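Print this page | E-mail this article

Search Site Keywords Go

Teaching by Hand: New Roles Take Shape at Mutari

When the packaging firm Mutari announced in May that it would introduce automated picking at its Charpentier site, employees were told that existing positions would be kept through the first phase. What has changed is the content of the work. Sixteen employees now spend part of each shift at white tables with hand-held grippers, performing the motions from which the new machines are to learn.

"The people who know the task are the ones who should demonstrate it," said Nelly Pacheco, head of workforce planning. Participants receive 11 hours of paid training and may return to their former duties at any time.

The arrangement has raised questions. Corentin Cordier, who represents employees on the site council, has asked for shorter sessions and a written agreement on the use of recordings - a draft is under review. "Our members want to know what their work will be once the recording stops," he said.

Mutari expects to record roughly 156 tasks before the Skosico picking line enters service. 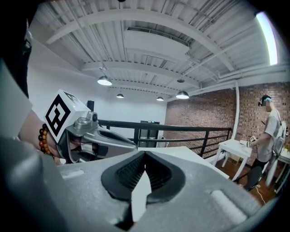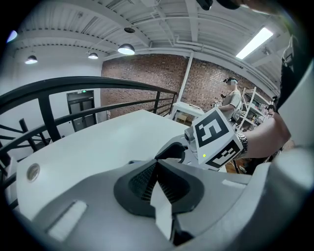
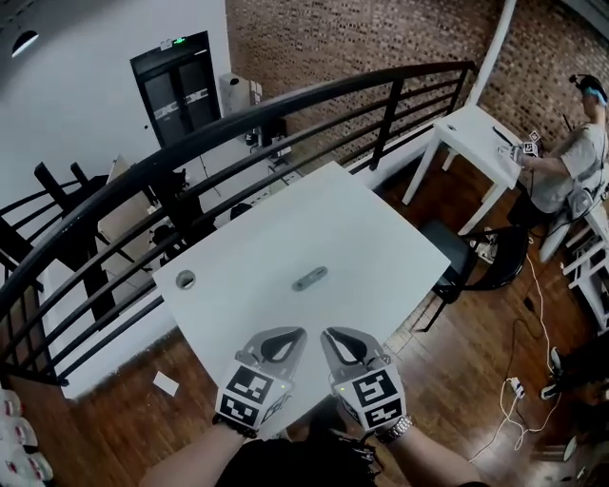
Gripper work at the tables, with marker blocks mounted on the hand-held tools.

Filed under: Workplace and Automation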